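Wisley Community Church Forum > Worship and Teaching > Reading plans

Thread: Reading straight through the Psalms after Easter?

clendine_m
We finished the Gospel of Mark in our small group and have to pick something by Saturday. Two people want to read the Psalms in order, all 150, with no skipping. The rest of us would like a selection. Has anyone here done the whole book with a group, and did people stay with it?

porchlight7
We did it at my old church. It took us most of a year and I would do it again. Reading in order means you get the hard ones along with Psalm 23. Psalm 88 ends in the dark and you have to sit there for a week. I had been a Christian a long time and had never read it.

R. Çetinkaya
I'd go with a selection. The book has 2,461 verses by most English counts and a lot of them repeat themes. Groups get tired around the 30s. Pick the psalms of ascent, 120 to 134. They are short and they belong together.

porchlight7
The repetition is the reason to do it. People bring the same trouble to God more than once.

R. Çetinkaya
Sure, on your own at home. I'm talking about a weeknight group with people who came straight from work. We lost half of ours doing Isaiah that way.

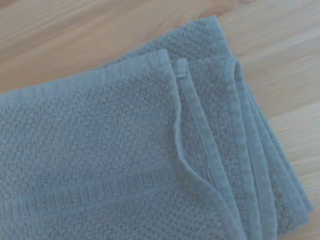 I will add that whoever leads needs to decide ahead of time what to do with the cursing psalms. We hit 109 with no plan and the evening turned into an argument about whether Christians should pray it at all.

Ohemaa Asante
I lead the Thursday morning women's group. We read 109 last April. I told them David hands his anger over to God and leaves the outcome there, and we read Romans 12 alongside it. Two of the women disagreed with me and still do. One said it should be read but never prayed. I thought it was a good morning.

On the original question, we took up to 7 psalms a week at home and talked about one of them when we met. That gets you through the whole book in less than half a year, and it lets people miss a week.

clendine_m
That might work for both sides. Did you choose the one to discuss, or did the group?

Ohemaa Asante
We took turns. The person choosing also read it aloud. Use one translation for the reading aloud or people lose their place.

oldhymnal
Sing some of them too. There is a metrical setting for nearly every one and most go to tunes people already know. Our group sang 100 and 121 without any piano.

R. Çetinkaya
Seven a week at home is a lot if 119 is one of them.

Ohemaa Asante
We gave 119 two weeks by itself.

clendine_m
Thanks, all. I'll put Ohemaa's plan to the group and offer the psalms of ascent as the other choice. I'll post what they pick.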